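About Eker

Eker started as a repair bench in the back of a hardware store in Murport, and a fair number of the people who sat at that bench are still with us, which makes all of us happy and makes the coffee breaks rather long. We put together small control units for pumps, heaters and greenhouse vents, and we still answer the phone ourselves when one of them misbehaves.

For most of our history every part was placed by hand. It was careful work, and we were proud of it (we still are!), but it was hard on wrists and shoulders, and by late afternoon you could hear the sighing from one end of the shop to the other. So when Siv Hedlund, our production manager, suggested bringing in robot arms for the most repetitive steps, she began by asking the people at the benches which jobs they would gladly never do again. They gave her a long list, and we have been working our way down it ever since.

Every new task is tried in simulation first. The assemblers sit in on those sessions with Siv, and they stop her often, to say that a part needs to come in from the other side or that the board ought to be turned. Two of them had never touched anything like it before last May, and now they set up most of the trials. 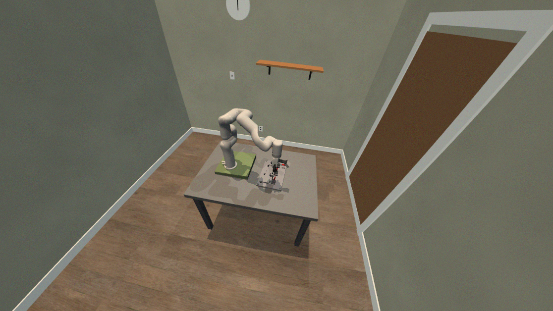

What has changed most is how the day is spent. There is more testing now, more talking with customers, and more time for the odd repair jobs that come in from Sedow and Kubiak with a handwritten note taped to the lid. People trade places during a shift so that everyone gets to sit down for a while and everyone gets to move. We agreed at the start that no one would lose a job over this, and we put it in writing.

If you'd like to see how we work, or you're thinking of joining us, do come by. Our next open house is on 20th January, and there will be cake.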